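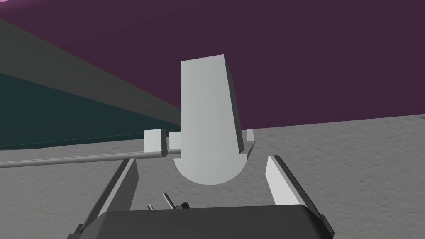
Filed under: Workshop money, mostly the lack of it

Posted June 26, 2024

Before I was allowed to spend anything on a gripper, I had to spend three weeks pretending to have one. This was Kyriaki Raptis's rule. She keeps the books for our little outfit and she has a long memory, most of it concerning the label printer I bought in my first year, which prints labels beautifully on a size of label that went out of production the month it arrived.

So the arm at the top of this post cost us nothing apart from my evenings. Pale fingers, charcoal palm, speckled worktop like the kitchen of somebody richer than me, and a purple backdrop that I have grown fond of. The big grey lump between the fingers is my stand-in for the part, flat at one end and round at the other. The real ones are castings we finish for Stamatopoulos and they are a good deal uglier.

Anyway, planning. I have now done a full equipment budget for one robot cell and I would like to set down how it went, partly for anyone in the same boat and partly so that I can find it again when Kyriaki asks.

The first version of the budget had four lines in it. Arm, gripper, table, delivery. I was very pleased with it. I sent it to Nuria Woldegiorgis, who used to put cells together for a living before she saw sense and went into teaching, and she sent it back with 23 lines. I'd left out the air supply. I'd left out the guarding, and the cable that goes between the arm and its cabinet, which I had assumed came in the box, in the way you assume a kettle comes with a lid. I'd left out somebody coming to show us how to turn it on.

I'd also left out fingers. You buy a gripper and what you get, it seems, is the bit that moves. The fingers are your affair. Clornov quoted us a price for the gripper that I thought was rather decent, and then a second price for a pair of plain fingers that made me go and stand in the yard for a bit. Themis Moschos reckons he can make them on our own mill out of offcuts, and I believe him, but his time has gone in as a line of its own at Kyriaki's insistence. Fair enough. Themis's offcuts have a way of taking a fortnight.

The fingers are where the pretending has earned its keep. You can quote for a gripper from a catalogue by looking at the weight it'll carry, and I very nearly did. Weight is easy. What I hadn't thought about was reach. Our part is a tall thing with a round bottom, so there's a flat side you can hold sensibly and a curve you can't, and if your fingers are too short you end up trying to pinch it round the curve. I had picked short fingers. They were cheaper. Dragging the model in and out on the screen for an evening saved me from ordering them, and I have put this in the budget notes in capital letters, because I want the credit.

Then there's the opening, meaning how wide the fingers go apart. The next gripper up in the Clornov range opens wider and costs 1240 more, and the salesman was very keen that we should have room to grow. I asked him what we would be growing into. He said larger parts. We don't have larger parts. Evdokia Vlachopoulos, who runs the finishing bench and will be the person standing next to this thing every day, said that if larger parts turned up she'd lift them herself for half the money.

Her list, incidentally, was shorter than anybody's and I've come to think it should have been first. She wanted the stop button where she could reach it with either hand. She wanted to be able to sweep underneath. She wanted it not to beep. I have found out what it costs to stop one of these beeping and it's free, there's a setting, and it is the only line in the whole document with a nought next to it.

We had quotes from two places for the arm itself. Droseck wanted 50 per cent up front, which Kyriaki received the way you'd receive a stranger asking to hold your handbag. Nindidar wanted 40, with the rest on delivery, but they don't include the training and their table is extra. I spent a whole evening getting the two quotes to sit side by side in one spreadsheet and they still don't, quite. One of them counts the base plate as part of the arm and the other counts it as part of the table.

At the moment I'm leaning towards Nindidar, with our own table and Themis's fingers, and a bit held back for whatever I've forgotten. Nuria says to take the amount I've held back and double it. Kyriaki says to take it out altogether, as money with no name on it always ends up being a label printer.

Angeliki Liapis has asked whether she can come and see it when it's in. She has a bakery two doors down and wants to know if it could do trays. I said I'd look into it. I've started modelling a tray.

Still to sort: the floor, which has a slope in it that I've known about for years and have never had to write down before. Also the insurance people want a drawing, and they'd like it without the purple.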